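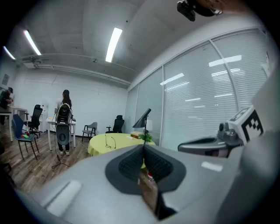 The third office, with the long ceiling lights on.

News > Visits > Open day at the Branon building

The Branon building opened its upper floors to visitors on October 29, 2020. Places were limited to 30 for the afternoon and we went through in small groups. I wanted to see how the old storage floors had been turned into offices.

Entry is from Kusatard Lane. The ground floor is mostly bike parking and a small kitchen. Coffee was two dollars and you brought your own cup.

The offices are plain. Walls are white, the floor is wood plank and the concrete ceiling has been left grey and uncovered, with a long run of pipe or duct across it. I liked the floor best. It takes the chill off all that concrete. The fluorescent lights are bright - a bit too bright for my taste, though you would not need a desk lamp.

Work was going on while we looked around, so we kept our voices down and stayed clear of the desks and the cable on the floor.

Ono, the firm that did the fit-out, had plans pinned up in the stairwell. The whole job took 14 months. Xiao, a print studio, has the top level and had its door open as well. The stairs up to it are steep and there is no lift yet. One is due in December.

Allow an hour and a half. Street parking is hard to find, so take the bus if you can.

14 shares | 2 comments

Contact | Copyright Branon Building News | Back to top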